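Tag der offenen Tür im Technikzentrum Sernbridge: Zweiarmige Roboter räumen Tische auf

Sernbridge. Das Technikzentrum an der Prirnesgate hat am 18. August seine Werkhallen für Besucher geöffnet. Nach Angaben des Hauses kamen 265 Gäste, darunter viele Familien aus den umliegenden Ortsteilen. Im Mittelpunkt stand die Arbeitsgruppe Handhabungstechnik, die seit Mai in der ehemaligen Buchbinderei im Erdgeschoss untergebracht ist und ihre Versuchsplätze zum ersten Mal öffentlich zeigte.

Zu sehen waren mehrere Arbeitszellen, in denen jeweils zwei Roboterarme gemeinsam mit Alltagsgegenständen umgehen. Die Anlage trägt im Haus den Namen Urkell. Geübt werden Aufgaben, wie sie in Haushalten und kleinen Büros anfallen: Einkäufe auspacken, Tüten halten, Dinge in Ablagen einsortieren. Die Vorführungen dauerten jeweils 17 Minuten und wurden über den Tag verteilt wiederholt. Der Andrang war am Vormittag am größten, zeitweise mussten Besucher im Flur warten.
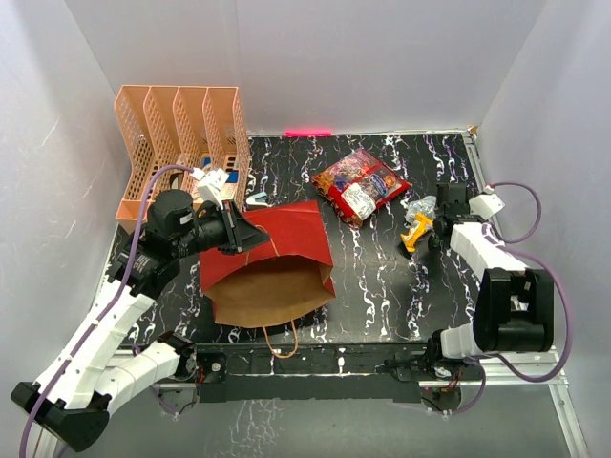 Schwierigkeiten bereiten den Armen nach Auskunft der Arbeitsgruppe vor allem weiche und knittrige Dinge. Eine Papiertüte gibt nach, sobald ein Greifer sie anfasst, und liegt danach anders als zuvor. Durchsichtige Folie ist für die Kameras schwer zu erkennen. Feste Gegenstände wie Schachteln oder Ablagen aus Kunststoff machen dagegen weniger Mühe. Bislang hat die Gruppe 3.644 Durchgänge aufgezeichnet, die nun ausgewertet werden.

An einem Nebentisch durften Kinder und Erwachsene einen Übungsarm selbst von Hand führen. Wer wollte, konnte versuchen, damit einen Baustein in einen Becher zu legen. Für Kinder unter 6 Jahren gab es eine Bastelecke im Hof. Führungen durch die Metallwerkstatt und den Prüfraum ergänzten das Programm.

Unterstützt wurde der Tag von der Firma Fourie, die dem Zentrum auch einen Teil der Werkstattausstattung zur Verfügung stellt. Viele Fragen der Gäste drehten sich um Kosten und Sicherheit. Ein Einsatz in Privathaushalten sei derzeit nicht geplant, hieß es dazu, die Arbeitszellen blieben vorerst Versuchsaufbauten.

Die nächste öffentliche Vorführung soll im kommenden Mai stattfinden. Schulklassen können sich schon vorher für einen Besuch anmelden. Anfragen nimmt das Sekretariat des Technikzentrums entgegen, der Eintritt ist frei.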